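Hide glue notebook, Tuesday

Started late, glue pot on at 9. Last week's batch smelled off so it went in the bin and I began again with the dry stuff from Adomaitis. Soaked overnight in cold water, swelled up fine, no hard bits in the middle when I cut a grain open. Good sign. Want this written down before I forget which jar was which, the labels came off in the steam again.
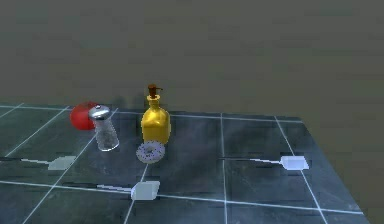 4 min read

Question for the week is salt. Old recipe from the Stumlow shop says a pinch in the pot keeps glue open longer in cold weather. Krum says urea does it better and he is probably right, but we have salt and we don't have urea. So: plain glue, glue with salt, glue with more salt. Same boards, same clamps, same bench as far as I can manage it.

Plain first. Strings nicely off the brush. Open time is miserable, by the time I had the second board down the edges had skinned. Warmed the next pair on the radiator first, much better. I keep relearning this. WARM THE WOOD.

Salted glue: brushes thinner, slower to gel, could slide the joint after I'd normally have given up on it. Squeeze-out stayed soft and rubbery for ages. Scraped some off after lunch and it came away in a ribbon. Don't love that. Heavy salt was worse, still tacky at 4 when I needed the clamps back for the chair rails. Left it clamped anyway and borrowed the ugly ones from the back.

Pot temperature is the other thing. The thermostat overshoots when the lid is on. Caught it too hot twice this morning and turned it down both times, so the salted jar may of had a rougher ride than the plain one. Not a fair comparison. Will redo with both jars in the same bath.

Bigger worry is what happens in damp. Salt pulls moisture. If a joint sits in somebody's back hall over a wet winter, does it creep? I think it does. Bigger frames would show it first, long beam, weight hanging on it, joint slowly letting go at the shoulder.

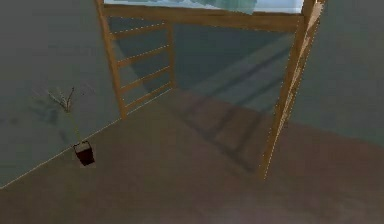
Krum Kolev reckons a salted joint will hold in a dry house and fail in a damp one, and that we should stop testing on the bench and put pieces in the cellar with wet sand. Fair. Also thinks anything a person sleeps or sits on should get a peg through it whatever the glue, which I agreed with and then we argued over peg size until the kettle boiled.

So the cellar. Two offcuts from each jar, end grain sealed on one, bare on the other. Hung them off the pipe so they don't touch the wall. Check again in June, sooner if I smell mold. Wrote the mix on the wood itself in pencil this time.

Breaking tests on the ones that were cured: plain failed in the wood, long splinters, lovely. Light salt failed half in wood, half in glue line. Heavy salt just popped, glassy on one face. One of the plain ones popped as well, but I think that was me starving the joint, clamped way too hard. Note to self, stop that.

Tried the Bistent granules too, only enough left for one joint. Finer grind, soaks in 30 minutes, and the color is darker. Would show on maple. For loose moldings and applied trim it hardly matters, the line is hidden and there's no load on it, a rub joint and leave it alone.

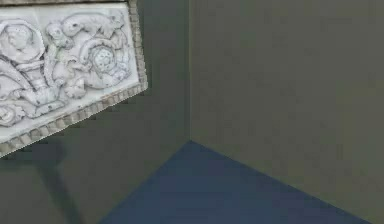
For that sort of work I might even keep the light salt mix around, the extra minutes are worth having when you're fiddling something into place. Separate jar, lid painted so no one grabs it for a chair.

To get: urea, another brush (this one sheds), cheescloth. Ask at Farkthorpe if they still sell the small glue pots, the one with the dial that stops where you set it. Fridge jar is good until the weekend, then toss it.

Pot off at 6. Clean brush in hot water, NOT left in the pot.

Comments (3)

millbrook_joiner
Your heavy salt result is the same as mine. I got rid of it after a drawer front came off in August. Urea every time.

Petal
How do you keep the water bath steady? Mine swings all over the place and I end up cooking the glue.

stumpy2000
Wrap the pot in an old towel and leave the lid cracked open a bit, Petal. Works for me anyway. Curious how the cellar pieces come out.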